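Rebrand before or after the new packaging run?
Branding & Design Talk — posted in March by lanternfish_co

OK so I finally have a problem fun enough to post here! I do design and print buying for a small soap and candle maker called Gernholm. We've been going for a while with a logo the founder drew on a napkin, and this month we signed off a new one. I love it. The wordmark is lower case, a bit chunky, and it finally works at small sizes, which the napkin one never did (the tail on the g filled in every single time).

Trouble is, we still have 3,903 of the old cartons in the stockroom. The printer wants a minimum of 3,000 for the new ones. The website can flip over whenever we like. So do we use up the old cartons first and launch late, or launch now and let the two run side by side for a while?

---

pulpandpress
Run them side by side. Customers notice far less than we think they do. I worked on the Troltora relaunch (garden tools, mostly sold in independents) and old and new sat on the same shelf for months. Two complaints, both from stockists, both about barcodes.

Congrats on killing the napkin g, by the way!

---

kerning_hound
Going to disagree with pulpandpress, with love. Garden tools hang on a hook and get bought once every few years. Soap is a repeat purchase and a lot of it is gifts. If I order three bars and two turn up in one brand and one in another, my first thought is that I've been sent old stock.

Can you sticker the old cartons? A good belly band hides a lot, and you can do a short run of them digitally.

---

lanternfish_co
Belly band! I had not thought of a belly band. The old logo sits right in the middle of the front panel, so a wide one would cover it completely. The color underneath is a cold mint, though, and the new palette is all oatmeal and rust. Would that look strange?

---

kerning_hound
Mint and rust can look fantastic together if the rust is dark enough. Print a test on your office printer, wrap it around a carton and leave it on your desk until tomorrow. You'll know the second you walk in.

---

quarto_mae
Jumping in because bands are my favorite thing in the world. Use uncoated stock, and go heavier than feels sensible. Thin bands curl in a humid stockroom and then the whole shelf looks sad. Also ask for a score line at each corner. We skipped that on the Ekberg tea boxes to save a bit of money and every single one bowed out at the sides. I ended up rescoring them by hand with a bone folder while listening to an entire audiobook.

And please, please write down which bar goes in which band before you print. Ask me how I know.

---

pulpandpress
All fair, but who is putting these bands on? That's a lot of folding for a small team. I'd still rather see the money go into one really good launch email and a decent shelf talker. The cartons will sell through by themselves.

---

lanternfish_co
It would be me and the packing team, with a lot of coffee. I kind of love the idea, but point taken.

Second question while I have you all. For the gift sets we're dropping the boxes completely and going to soft bags. Has anyone put a logo on felt? Ezeani, the supplier we're talking to, offers screen print or a sewn label, and I keep going back and forth.

---

quarto_mae
Sewn label, every time! Screen print on felt goes furry at the edges and any fine detail disappears. With a woven label you get a crisp little rectangle that reads as deliberate, and the bag itself can stay plain. Gray felt especially, it goes with everything. 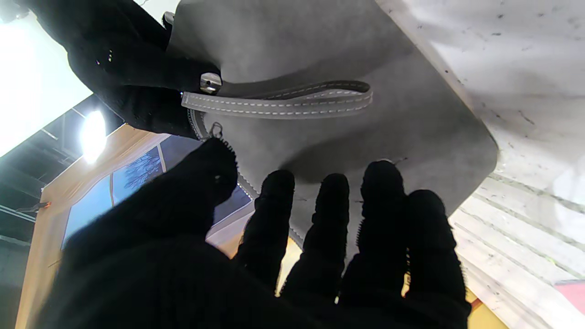

Gray felt bag, black knit gloves

---

kerning_hound
Agree on the label, with one caution — check how small your wordmark can go before the weave eats it. Chunky lower case should be fine. Ask for a physical sample and don't approve it from a PDF.

---

pulpandpress
Ha, something we all agree on. I'd put the label in the side seam, folded over, so it shows from both sides and you only pay for one.

---

lanternfish_co
Side seam it is. I mocked up the belly band at lunch too, and the dark rust over mint looks SO good that I walked it around the whole office. The founder wants to keep the mint now, which opens up a completely different conversation about the palette. New thread coming when I've calmed down.

---

kerning_hound
Post the mint one! I want to see it before anyone talks you out of it.

Contact the moderators | Copyright Branding & Design Talk | Back to top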